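Section 4. Setting up your word list

Read section 3 first if you haven't. You need a working login and at least one project open. If the left column says "No project" you are in the wrong place, go back to 3.2.

The word list is where Varkus keeps what your group means by a word, as against what the dictionary says. "Thread," "handle," "story," "feed," "ping." Everybody on a posting team uses these and no two people use them the same way. Set the list up before anyone starts tagging posts. Doing it after is possible (see 4.6) but slow.

4.1 Create the list

1. Open the project. Click Words in the left column.

2. Click New list. Name it. Short name, no slashes. A slash in the name breaks the export and you won't get a warning.

3. Pick a base. Three choices:

Blank: nothing in it.
Starter: 30 common social media terms, each with one plain sense filled in.
Copy: pulls from another project you have access to.

Take Starter if this is your first time. You can delete what you don't want.

4. Click Save. The list shows up with a gray dot. Gray means nobody but you sees it. That's fine for now.

Note: Copy brings over the senses and the examples. It does not bring over comments. If the comments matter, export them from the old project as text first.

4.2 Add a word

1. Click the plus sign at the top of the list.

2. Type the word in lower case, even if you normally capitalize it. Display caps are a seperate setting, under Look.

3. Tab to Old sense. Put in what the word meant before your people got hold of it. One line. "A length of spun cotton" is plenty for thread.

4. Tab to New sense. What it means in your posts, today. Again one line. If you need two lines you probably have two senses, so add a second one with Add sense.

5. Tab to Example. Paste a real sentence from a real post. Don't make one up. Made-up sentences always come out too clean and the matcher learns the wrong thing from them.

6. Press Enter. Done.

The limit is 9 senses per word. If you hit it, split the word by part of speech. "Like" as a noun and "like" as a verb count as two entries.

Caution: do not paste from a word processor straight into Example. Curly quotes go in looking fine and come out as junk in the export. Paste as plain text.

4.3 Agree on the senses

This is the part teams skip. Don't skip.

Varkus can't tell you which sense is right, it only stores what you give it. So before you turn the list on, somebody has to go through it with the people who will use it. The team at Gilchrist did theirs in one sitting with the list up on a screen and got through most of it before lunch. The Endwood team did it by email and was still arguing over "engagement" in May. 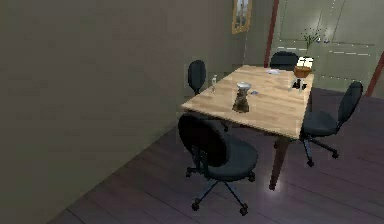 Keep the meeting short and work in list order. Jumping around means words get missed. For every entry, read the new sense out loud. If no one objects in the first few seconds, mark it Agreed and move along. If someone does object, mark it Open and also move along. Come back to the Open ones at the end.

To mark entries:

1. Switch the list to Review mode (eye icon, top right).

2. Use the A key for Agreed, O for Open. Arrow keys to move.

3. Typed the wrong one? Press U. Undo goes back 12 steps and no further.

4. When finished, click Close review. Entries with no mark stay as Draft and will not be matched against posts.

Note: only one person should have Review mode open. Two people marking at the same time, the last one to close wins and the other set of marks is gone.

Tip from Ilse Ackermann, who looks after the Ullivik list: put the oldest slang first. People have feelings about it, and it's better to have those feelings while there's still coffee.

4.4 Words that moved more than once

Some words have been through it several times. "Viral" went from medicine to marketing. "Troll" was under a bridge, then a way of fishing, then a person in your comments. (Yes, purists will tell you the fishing one is a different word. Put it in anyway, your users don't check roots.)

For these, use the History field:

1. Open the entry, click History.

2. Add each sense in order, oldest at the top. The Year box is optional. Leave it empty if you're guessing.

3. Tick Current on the one you use now. Only one can be ticked. If you need two current senses, they go in the main entry, not in History.

4. Save.

History is for readers. The matcher ignores it compleatly, so don't put anything there you need picked up in tagging.

4.5 Turn the list on

1. Go back to Words. Find your list, gray dot.

2. Click the dot. It turns yellow while the index builds. Leave the page open. The Ullivik list has 1,313 entries and finishes in a few minutes, yours will be quicker.

3. Green dot: the list is live. Everyone in the project can see it and posts start getting matched.

4. Red dot: something's wrong with an entry. Click the dot and it jumps to the first bad one. Nearly always a blank New sense or a stray tab in Example. Fix, save, click the dot again.

If the dot goes red with no entry shown, log out and in. Still red, write to support with the project name and the time it happened (9:30 a.m., that kind of thing).

Caution: turning a list off again does not remove tags already placed. They stay on the posts until you clear them by hand under Tags, Clear old.

5. Last thing before you leave this page. Open any recent post and hover over a matched word. You should get a small box with the new sense and the example. No box means the browser is holding an old copy. Reload.
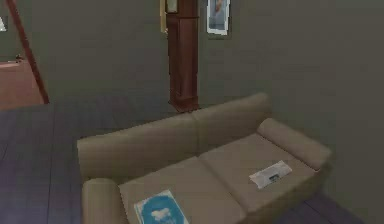 4.6 Adding a list to a project that already has tags

Possible. Takes longer.

1. Export your current tags first. Tags, Export, plain text. Keep the file.

2. Build the list as in 4.1 and 4.2. Do not turn it on.

3. Click Compare. Varkus lines up your old tags with the new entries and shows three columns: Same, Close, No match.

4. Same needs nothing. Accept the whole column.

5. Go through Close one at a time. "Follow" and "follower" will land here, so will most plurals. Accept or split.

6. No match: either add the word to the list or drop the tag. You can't leave anything in this column and carry on, the Next button stays gray.

7. Click Next, then turn on the list as in 4.5.

Note: Compare reads English only. Tags in other languages all go to No match. Filter them out first (Filter, Language) or you'll be there all day.

4.7 Who can change what

Reader: sees senses and history. Can't edit.
Writer: adds words, edits own entries, adds comments.
Keeper: everything, including Review mode and on/off.

One Keeper per list is enough. Two if someone is going on leave. To change a role, go to People, click the name, pick from the drop-down. The change takes effect next time that person logs in, not right away.

Questions on this section go to Nele Fuchs, documentation. Put "section 4" in the subject line please.

Next: Section 5, Matching rules and exceptions.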